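Notebook, chewable tablet work – February

8:40. Started on the second batch of the joint tablets for dogs. The first batch was too soft at the edges and left dust in the bottom of the tubs, so this one has less of the liver flavor and a longer blend. Everything else is as before. Nia Pugh weighed out, I checked the sheet and signed.

The flavor powder is the new lot from Peixoto. It's a shade darker than the old lot and smells stronger. I kept a spoonful back in a labeled bag in case we need to compare. Aníbal Arruda wants to know if a darker lot changes the color of the finished tablet. My guess is no, but I'll put one of each on white paper under the window when they're done and let him decide.

Blend ran to time. No lumps on the sieve except a few at the start, which broke up with the back of a spoon. Bowl scraped down at the halfway point. Last time I forgot this and there was a crust of plain filler stuck under the blade.

Press set up by Rodrigo Esteves. Target weight per tablet is 1000 mg, same as the first batch. We threw out everything from the first few turns while the weights settled. Total kept after that was 1327 tablets by the counter on the press. The hopper ran low near the end and the last handful looked thin, so I bagged those apart and marked them "end of run". Don't use them for anything except practice.

Break line is cleaner than before. Snapped a few by hand, and most gave two even halves. One crumbled. With the first batch nearly all of them crumbled, so the longer blend or the lower flavor has helped, and I can't say which because we changed both at once. Nevzat pointed this out before we started and he was right. Next batch changes one thing only.

11:15. Pulled 100 tablets for the tumble test. Weighed before and after, dust brushed off with the soft brush (the stiff one takes bits off the edge and makes the result look worse). Numbers are on the loose sheet taped inside the back cover. Loss is lower than for the first batch and inside our own limit. Nia repeated the weighing on the other balance and got the same figure.

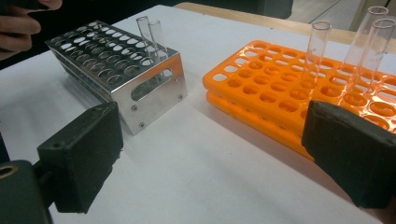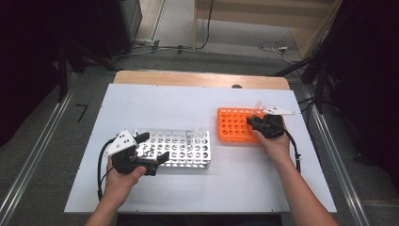 Metal rack and second rack, both views.

Breakdown in water next. First batch was slow, and a tablet that sits whole in the gut for too long is no good to an old dog with sore hips. Used the bench bath, lid on. All of this batch had gone to mush inside the time allowed. The mush had some grit in it. I think that's the coarse filler from Vimthorpe, which we bought when the usual grade was out of stock. There's most of a sack left. Ask Inês Falcão if we can send it back or if it should go to the coating trials, where grit won't matter.

Labels: the Nirnau draft came back with the dose table by body weight and the line about giving with food. Two things to fix. The table jumps from small dogs to large dogs with no row between, and "half a tablet" is written three different ways. Also it needs the line telling owners to speak to the vet first if the dog is already on any other pain relief or has had stomach or kidney trouble. That line was in the old leaflet and has dropped out somewhere. I've marked up a copy and left it in Inês's tray.

2:30. Taste check is set up with the Witmont kennels. They'll offer plain tablets, no active in them, and write down taken from hand, taken in food, or left. Told them no cheese this time. Plain tablets need to be pressed before then, same flavor level as today, and bagged with the word PLAIN on both sides.

Cleaned the press and the bowl. The small scoop has a crack at the handle, binned it. Need a new one, and more of the wide bags.

To do
Stability tubs: fill, cap, date, put half in the warm cupboard and half on the shelf.
Copy tumble figures from the loose sheet into the book.
Third batch: go back to the usual filler, change nothing else.
Ask Rodrigo about the noise from the lower punch. It clicks once per turn and it didn't last month.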